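Equipment Review: Hivach Adjustable Packing Bench
Junivside Shared Workshop, Purchasing Office
Oct 21, 2022

The Hivach bench was bought in July to replace two fixed tables in the packing area. It was used daily by both shifts before this review was written. The price was $849 with delivery, and assembly was left to the buyer.

Assembly took two members of staff most of a morning. The printed instructions are clear up to the fitting of the crossbar, where the drawing shows the bolts from the wrong side. Pridham, the dealer, sent a corrected sheet on request.
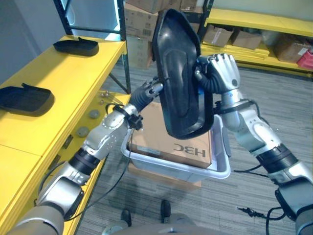 Height is set by a hand crank, from 32 inches upward. The crank turns easily with the bench unloaded and becomes stiff under a full order. Fidelina Escobar, who leads the early shift, asked that it be moved to the left side. The maker does not offer this.

The top has held up well. Tape residue comes off with warm water, and box cutters have left only light marks. The lower shelf is less satisfactory – it sags in the middle when loaded with flat cartons, and a second support had to be ordered separately. The feet grip well on sealed concrete but needed shims near the loading door.

The warranty runs for 5 years on the frame and excludes the crank. Staff who stand for long periods reported less back strain than with the former tables.

The office rates the bench as suitable for general packing work. A second unit has been approved for the Rathnayake building, with the extra shelf support included in the order.

Reviewed by Iresha Weerasinghe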